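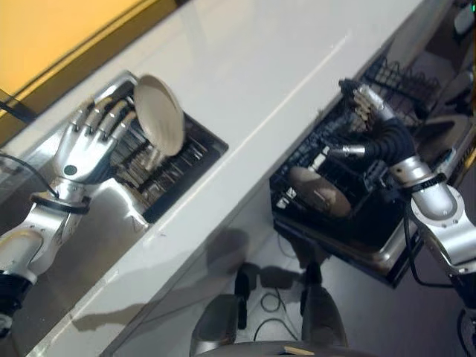

Frequently Asked Questions: Household and Shop-Floor Chores by Machine

Reading time: 5 minutes

Print this page | E-mail this page

Sampaio receives regular inquiries from households, canteen operators and small manufacturers who wish to know whether a machine can take over a given chore. The answers below reflect the position of the Sampaio household and light industry desk. They were last reviewed in August.

Can a robot load or unload a dishwasher?

Under prepared conditions, yes. A two-armed machine with jointed fingers can hold a plate upright by its rim over a slotted rack while its other hand reaches into the lower rack of the machine. Whether it can do this in an ordinary kitchen after an ordinary dinner is a separate matter. Plates of a known size and shape present few problems. Mixed cutlery, nested bowls and glasses with thin stems remain difficult, and we do not at present advise any client to rely on a robot for them.

Why are plates used so often in trials?

A plate is rigid, its shape is simple, and it has an edge that a hand can grip. The task still contains most of what makes housework hard for a machine. The plate must be turned, kept clear of its neighbors and lowered into a narrow slot without force. Results obtained with plates should not be assumed to hold for other dishes.

How reliable are the machines you have assessed?

In the most recent Jiletow kitchen series, 1,571 single-plate transfers were attempted and 1,522 were completed without a person stepping in. The remainder were stopped by the supervisor or by the machine itself. Readers should note that the plates were all of one pattern and that the rack was fixed in place. A household that runs its dishwasher once a day would reach the same number of transfers sooner than might be expected, and each stopped transfer requires someone to be at home.

Is the robot working by itself, or is a person controlling it?

Both arrangements exist, and they can be hard to tell apart by watching. Some machines are guided from a distance by an operator. Others act from a learned program, and many combine the two. Buyers should ask the supplier to state in writing which parts of a task are performed without an operator and whether that was the case in any demonstration they attended.

Which household chores can be considered today?

Floor cleaning by small dedicated machines is well established. Carrying a tray or bin along a clear route is practical in many buildings. Folding towels of a standard size can be done slowly. Making beds, cleaning bathrooms and general tidying are not yet suitable for unsupervised use. Cooking is outside the scope of this page.

Is the shop floor any different?

It is, chiefly in the amount of control the owner has over the surroundings. Parts can be delivered in the same tray, at the same height and facing the same way. For this reason machine tending, carton stacking and simple sorting are often good candidates. Sorting of loose, mixed or soft parts should be tested with the client's own stock before any order is placed. Sampaio asks for a sample of at least 200 pieces for this purpose.

Will a robot be faster than a member of staff?

Usually it will not, where the work is done by hands of the human type. The case for such a machine rests on hours covered and on tasks that are hard to staff. Clients whose main concern is speed are generally better served by fixed equipment, such as a conveyor dishwasher.

What safety arrangements are required?

Children and pets should be kept out of the working area at all times. Staff must be shown the stop control before first use, and cables must be routed away from walkways. In workplaces, a written risk assessment is to be completed by the employer and kept on site.

Should we buy now or wait?

For a home, we recommend waiting. For a workplace with one steady and repeated task, a trial period may be reasonable. Inquiries about trials should be addressed to Inês Vilela at the Sampaio household and light industry desk, with a short account of the task and the floor area available.

Related items

Jiletow kitchen series: summary of results
Zivillow tray carrier: notes for canteen operators
Homine two-armed platform: questions to put to the supplier
Preparing part samples for a sorting test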